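From: Matilde Magalhães
To: Sayce Supper Club list
Subject: Re: Table settings for the May supper

Ozan Canpolat wrote:
> Hello all. I've been asked to sort out the tables for the Drornstead
> hall and I'm a bit lost. Do we rent the flatware again or buy it?
> Last year's rental bill was 465 and half the forks bent in the
> squash. Also, do we need one long table or several? There will be
> 44 of us if everyone who signed up comes.

Dear Ozan, and hello to everyone else,

Thank you so much for taking this on! I did the tables for the Jarnavby lunch a few years back, so I have opinions, and I hope you'll forgive me for sharing all of them at once. I've numbered them so people can argue with one at a time.

1. Flatware. I would buy. We eat together four times a year now, and the rental people charge for delivery both ways and then again if anything goes back with gravy on it. I've been using the Piser pattern at home for ages and I'm very fond of it – plain enough to sit next to anybody's grandmother's plates, and it gets through a winter squash without complaint. A knife first, then a fork (pattern not shown):
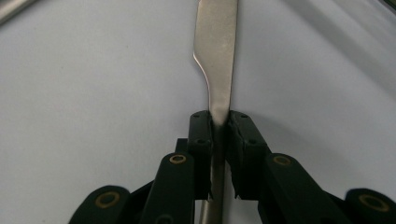
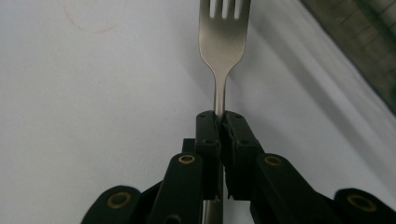 2. Tables. Please, please not one long table. We tried that at Jarnavby, and the folks at one end were on dessert before the soup had reached the other. Smaller tables pushed close together are much friendlier, and people can turn their chairs around to chat.

3. Cloths. I have a stack of blue ones in the hall closet and I'm happy to iron them if somebody can pick them up the night before. My car is still in the shop (long story, it's the clutch again).

4. Soup. I know you didn't ask, but could we settle on one soup this time? Two soups means two ladles and a line out the door. I vote leek, though I'd be perfectly happy with tomato.

Call me any evening after seven, Ozan, and we can go over the rest.

Warmly,
Matilde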